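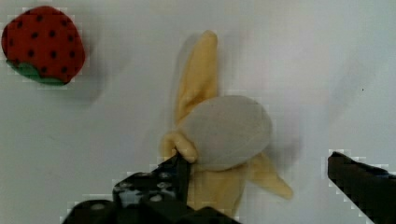 Grasping soft objects from the wrist view

The manipulation group at Ikia opened its lab to outside visitors in October, and I spent most of an afternoon at the bench run by Lorraine Donnelly. Her topic is narrow: how much of a grasp policy's skill survives when the object changes shape between attempts. Plush toys suit the question well. A banana with fabric peel flaps can present a different outline every time it is put down, and a flap can meet a finger well before the body of the toy does.

The policy, called Lundeo, was trained on 2000 teleoperated demonstrations. Its baseline takes only an overhead view. The second version adds a wrist camera, where the fingers and the target share the same image and the offset between them can be read directly. On deformable objects the overhead version succeeded in 73 percent of trials. With the wrist view added, the figure was 86 percent. Each object was tried 20 times per condition, with the start pose drawn at random.

Donnelly was careful about the limits of this. Most of the gain came in the last stretch of the approach, and the wrist view did little for choosing which object to go to. An early flap contact is still the most common failure. The policy tends to close on the fabric it touched first and lift by that alone — a grasp the scoring rules count as a miss.
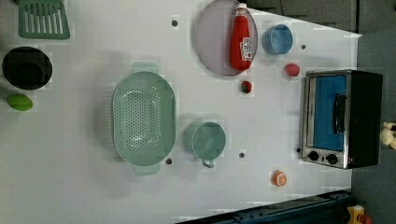 Choosing a target among many

Fadi Obeidat works on the other half of the problem, with toy kitchenware and the overhead view. A colander and a mug in the same mint green, lying side by side, are a fair test of whether the policy follows shape or color. The ketchup bottle lying on a plate adds a support relation: the instruction may name either one, and the approach height differs. The toaster oven is a separate task, scored on its door.

Obeidat had no success rates to show yet. His current question is whether the view from above should be dropped once the target has been picked, or kept at a lower rate during the approach. Gajewski, the group's planning code, supports both. Logs from the two settings were being compared when I left, and a write-up is to be posted by 31 December 2018.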